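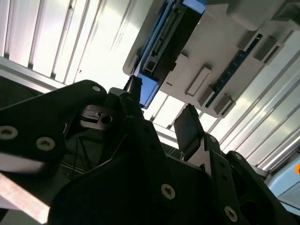 5. Lights and screws

Okay, table's up, so now we get to my favorite part (I know, I know). I do these in the same order every time I open up the Nillside room, and you're welcome to shuffle steps 2 and 3 if your knees complain.

1. Switch on both banks of lights and give them a minute. The light in here is bright and pretty flat, and anything black and matte goes very dark when you look up at it, so keep a flashlight in your pocket!

2. Get out the Flendov hex keys. Try the key in the socket before you put any muscle into it. It should drop all the way in and sit there without wiggling.

3. Snug up the silver hex-socket screws, starting at the top and working down. Snug means snug. I stop when the short end of the key starts to bend a little under my thumb.

4. Wipe the table with a dry cloth, edges too.

Note: Spare screws are in the Grube drawer, bin 16. If you take the last one, write it on the card inside the lid and Neusa Evangelista will order more. The part number is 1548.

Caution: Don't use the ball end for final tightening. I rounded out a socket that way and spent a whole evening with an extractor, muttering.

Caution: Keep your face out from under whatever you're loosening. Stuff drops, and it always seems to go for the glasses.

When you're done, hang the keys back up by size and go on to section 6, Storage bins.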